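Durnidlow's third album goes back to the small room

Durnidlow have finished their third album and it will be out in August on Prornlow, the label that put out the first two. It is called Quansah, after the street where the band rented its first practice room, and it has eleven songs on it. Subscribers to this newsletter will be able to order it a week before it goes on general sale.

The last record was made in a large studio with a long list of guests. It sold better than the first one and got the band onto bigger stages, but it also took most of two years and left them with songs they had trouble playing as a four-piece. A few of them were dropped from the set after the first month of touring. For this one the band set themselves a rule early on. If the four of them could not play a song start to finish in a room, it did not go on the album.

Most of the writing was done over the winter. The band say they had 20 songs in rough form by the end of it, some of them only a verse and a drum part. They played all of them for the label in one long afternoon, cut the list down, and then cut it again after a handful of low-key shows where the new songs were played without being announced. The song that opens the album, "Half the Way to Harbor," was nearly left off. It got the loudest response at two of those shows and went back on the list.

Recording took place at Nundska, a converted feed store with one live room and a control room that used to be the office. There is no separate booth for vocals. The singer stood at the far end of the room with a couple of heavy curtains hung behind, and the drums were set up by the loading door. You can hear some of the room on nearly every track, and on the slower songs you can hear the rain on the roof. The band decided to keep it.

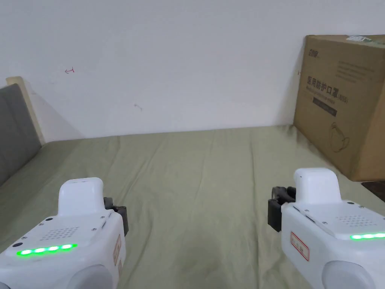 The sessions ran from ten in the morning until the neighbors asked for quiet, which was usually nine at night. Most of the songs were done in three or four takes. The exception was "Ledger," a seven-minute track that closes the first side and changes tempo twice. It was tried on four different days, and the version on the album is joined from the front of one take and the back of another. The join is at the point where the bass drops out, if anyone wants to listen for it.

There are no guest singers this time. The only outside player is a cellist who appears on two songs, "Low Field" and "The Second Window." Both of those were written on piano, which is new for the band, and they are the quietest things they have released. Listeners who came in with the louder songs from the second album may need a little time with them. The rest of the record has plenty of guitar.

The first single is "Salt and Paper." It is out now on the usual streaming services and has been picked up by several college stations. The B-side is an early version of the same song, played slower and in a different key, taken from a rehearsal tape. The B-side will not be on the album and there are no plans to press it separately.

Formats and prices

The album will come out on vinyl, CD and download. The standard vinyl is black, in a single sleeve with a printed inner. There is also a clear pressing limited to 100 copies, sold only through the Prornlow web store and numbered by hand on the back. We expect those to go quickly. The clear pressing of the last album was gone in one morning, and we had a lot of letters from people who missed out, so this time orders are held to one copy per customer.

The CD comes in a card wallet with a lyric booklet. The vinyl does not have the booklet, but the lyrics are printed on the inner sleeve - the type is small, but it is all there. Every physical copy comes with a download code. If you order the vinyl and CD together, we will take $2 off postage.

We have also found a box of first-album cassettes that were thought to be sold out. There are 50 of them, still sealed, and they will be listed on the same morning as the new record. Please note that these are old stock and we cannot replace them if one does not play well.

Live dates

The band will play the whole of Quansah in order at a release show at Nundska, in the same room where it was made. The room is small and tickets will be sold in advance only. Doors are at 7 p.m. and the music starts at 8. There is no support act. After a short break they will come back and play older songs, and they are taking requests for that part of the evening through the reply form on the band's page.

A longer run of dates is being put together for the fall. It will cover the coast first and then head inland. Two of the venues are still to be confirmed, so we are holding the full list until the next newsletter. All of the shows will be standing except one. If your town is not on the list this time, a second run is being talked about for early spring, but nothing is booked.

For those who have asked about the live recording from last year's tour, it has been mixed but there is no release date. The band want the new album to have some space around it first. It may end up as a download only.

Orders

The web store opens for subscribers at 9 a.m. on the first day of the order week. You will get an email the night before with a link and a password. The password works once per address. If you have changed your email since the last album, please update it on your account page before then, as we cannot move orders from one account to another once they are placed. Orders from outside the country are welcome, but allow extra time for delivery and check your local import charges before you buy.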